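been meaning to do a thread on moving house with less stuff, because we finally got the keys to the Nutdale place and I have Opinions now. grab a cuppa, it's a long one

---

so background: we were in the old flat nine years. two bedrooms, one hall cupboard, and a storage cage in the basement that I'd pretty much stopped admitting existed. new place is smaller!! on purpose!! cheaper, closer to the train, and it gets the afternoon sun in the kitchen

---

first mistake was starting with the sentimental stuff. don't. I lost a whole evening to one shoebox of birthday cards and came out of it with the same shoebox and a headache

---

start with the bathroom. no feelings in a bathroom cabinet. I threw out sunscreen that expired in April of a year I'm not going to name and felt like a new woman

---

kitchen next. I own (owned) 12 mugs that I like and a second shelf of mugs that I use so the good ones don't get chipped?? why. the second shelf went to the op shop and now I drink out of the good ones like a duchess

---

also plastic containers. sit on the floor, match every lid, bin the orphans. put a podcast on. it's weirdly soothing and I'd do it again tomorrow

---

OK the boxes. I priced new ones from Tremeo and it was going to be $80 for the starter pack, which, for cardboard, no thank you. the bottle shop on Sadeghi Street gave me a stack for nothing and wine boxes are brilliant for books because you physically can't overfill them

---

(someone's going to say banana boxes. I know about banana boxes. they have a HOLE in the bottom, my friends. I lost a whisk that way in the last move)

---

labels: write on the side, not the top. I have known this for my entire adult life and I still labelled the first lot on the top, stacked them, and then had to unstack the whole wall looking for the kettle

---

and write what's in it, not just the room. "kitchen" told me nothing. "kitchen: colander, good knives, that green thing" told me everything

---

clothes I did in one go with the windows open and loud music. my rule was would I wear it to the shops tomorrow. two big bags gone. kept the velvet jacket, which fails the rule completely, and I'll be taking no questions on the velvet jacket

---

the storage cage though. oh mate. a tent with no poles. poles with no tent (different colour, different tent). three lamps. a bread maker I'd have sworn in court that I gave to my sister

---

council pickup in Lellard lets you book two a year and we'd never used one. book it EARLY, the slots fill up at the end of the month when everybody's lease runs out. ours was the morning before the truck and I was carrying a bookshelf down the stairs in my pyjamas

---

now the part I was most scared of, which is fitting what's left into a kitchen with four drawers and one skinny pantry

---

what's worked so far is baskets. plain ones. one for each kind of thing, so you pull out the whole lot, take what you need and shove it back in. onions and spuds in one, tea and coffee in another, all the annoying little packets in a third

---
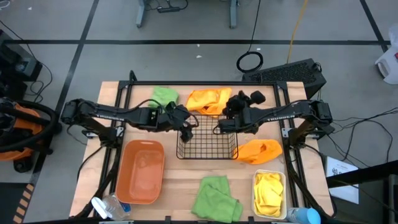
---

I'm firmly team wire over team wicker, by the way. you can see what's in there from the side and the onion skins don't get stuck in the weave. wicker is prettier, I'll give it that, and I've got one in the lounge for blankets

---

measure the shelf before you buy anything. and measure the DOOR opening too, not just the shelf, those are different numbers in our pantry and I found out in the car park with the receipt already in the bin

---

leave one basket with nothing in it for the first couple of weeks. stuff will turn up that doesn't belong anywhere (batteries, tape, the spare key, a single birthday candle) and it needs somewhere to land that isn't the bench

---

things I got rid of and already miss: the big stockpot. that's the list. one stockpot. I made soup on the weekend in two saucepans and swore at both of them

---

things I kept and regret: the second ironing board. why did we have a second ironing board. we don't iron

---

oh and change your address for the power before the internet, I did it backwards and spent the first night with excellent wifi coverage booked and no lights

---

still six boxes in the hall and one of them just says "misc (heavy)". will report back when I'm brave enough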